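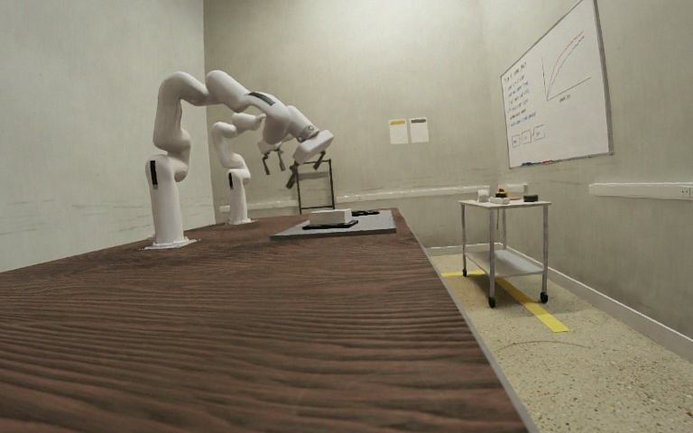 Farhad Pakzad
Senior Lecturer in Wood Science, Ratum College

Chapter 4
Reading the Grain

My grandmother had a kitchen table that she wiped down every evening, always in the same direction, from the window end towards the door. When I asked her why, she said that the table liked it that way. I was seven and took her at her word, and I must admit that after a good many years of teaching I still think it a perfectly decent answer. She had never opened a book on timber in her life, but her hand had learned that the surface felt smoother one way than the other, and she had arranged her evenings to suit.

This chapter is about what her hand had noticed. In Chapter 3 we looked at wood through the microscope, cell by cell, and some of you will be glad to hear that we are now stepping back to a distance where ordinary eyes will do. We shall be asking why a plank looks the way it does: why some boards show straight, quiet lines and others show waves, arches or islands, and why two boards sawn from the same log can look like strangers to one another.

Let us begin with a word that causes a great deal of muddle. When a carpenter says "grain", she may mean any of several things. She may mean the direction in which the fibres run, as when she planes with the grain or against it. She may mean the pattern of light and dark on the face of the board. Or she may mean how coarse or fine the wood feels, as in "open grain" (oak, ash) and "close grain" (beech, pear). In this book I shall use grain for the direction of the fibres, figure for the pattern on the surface, and texture for coarseness. Please do try to keep to these in your written work, though I promise not to correct you in the corridor!

Figure comes mostly from the growth rings. You will remember that in a cool climate a tree lays down pale, airy wood in spring and darker, denser wood as the summer goes on, so that a slice across the trunk shows a set of rings. Now imagine cutting that trunk lengthwise. If the saw passes straight through the heart, it meets the rings squarely and the board comes out with narrow, nearly parallel stripes. We call this quarter-sawn. If the saw passes well to one side of the heart, it skims along the rings at a shallow angle, and the board shows broad arches and wavy bands. This is plain-sawn timber, also called flat-sawn, and you have almost certainly eaten your breakfast off it.

The old sawmill at Dalovholm, where I take my first-year students every June, keeps a slice of larch on the office wall with 259 rings in it. The tree grew slowly on a cold slope, and in places the rings are so tight that you need a hand lens to part them. Beside it hangs a slice from a plantation larch of much the same width. Put your thumb on the first slice and you cover decades. Put it on the second and you cover four or five years. It is well worth the bus journey, and the bakery across the road is very good too.

Ring width matters for more than looks, as we shall see in section 4.3, where we come to strength and to the way boards shrink and cup as they dry. A plain-sawn board moves more across its width than a quarter-sawn one, and many a handsome tabletop has split for want of somebody allowing for it. My grandmother's had a crack at the door end that you could post a coin into, and several of my cousins did.

Before you read on, I should like you to find three wooden things at home and spend a little while with each. A chopping board, a door and a chair leg would do nicely. Look at the face first and then at the end, where the rings are cut across, and see whether you can work out which part of the tree the piece came from. Make a quick pencil sketch of each (nothing grand) and keep it by you, as we shall come back to the sketches at the close of section 4.2. If one of your pieces has a repeating pattern and no rings at its end, you may have found a printed surface, and you should go and look for another.

4.1 Where the saw meets the ring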